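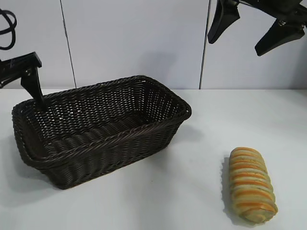

The Hemis Bread Basket

Dark brown woven wicker, rectangular, braided rim

We have been selling baskets at Skemness for a good long while now, and if you asked me which one people come back for, I would walk you straight over to the Hemis. It's the basket you put out for a family breakfast and then forget to put away, so it ends up holding the rolls at lunch, the napkins at supper and (in my house anyway) the mail by bedtime.

The shape is a rectangle with soft, rounded corners, so it tucks nicely along the middle of a narrow table and still leaves space for the butter and the jam. The rim is a thick rolled braid, a bit like rope, and it's the part I like best. It feels good in the hand when you pass it across to somebody! The sides are an open weave. Air gets through, and fresh bread doesn't sweat the way it does in a closed tin.

The color is a very dark chocolate. In the evening it looks close to black, and it makes a plain white loaf or a swirled one look like it came from a much fancier bakery than it did.

Using it at the table

Line it with a cotton cloth if you're serving anything crumbly or sticky. An open weave lets crumbs through, and a cloth you can shake out over the sink is a whole lot easier than chasing them around with a sponge. For warm rolls, fold the corners of the cloth back over the top and they'll hold their heat through the first round of coffee. Let anything straight from the oven cool for a few minutes first, please.

Filled rolls and layered breads do very well in it too. Lay them on their sides, and keep the ones with a soft filling toward the middle.
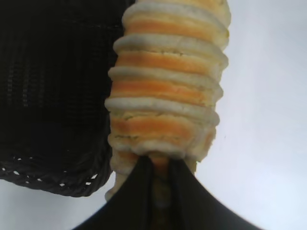
Layered roll with orange bands between the cream ridges.

Looking after it

Brush it out with a dry pastry brush. For a spill, use a damp cloth and a drop of dish soap, then stand the basket on its end until it's dry all the way through. Don't soak it, and don't put it in the dishwasher, even on the gentle setting. Elba Saavedra, who packs our orders, has had hers on the kitchen counter for years and swears by an old toothbrush for getting into the braid.

Ordering details

Item number: 193
Price: $29
Limit: 2 per order during the March sale
Cloth liner: sold separately, see the Oh linens page

Orders placed before noon go out the same day. We wrap each basket in plain paper and tuck a care card inside, so it's ready to give as a present if that's what you had in mind. If you'd like a second basket for fruit, take a look at the Zenon, our round one, which has a closed weave and a slightly taller side. Plenty of folks keep the pair together on a sideboard.

Questions about size or color? Write to us through the contact page and one of us will go and look at the shelf for you.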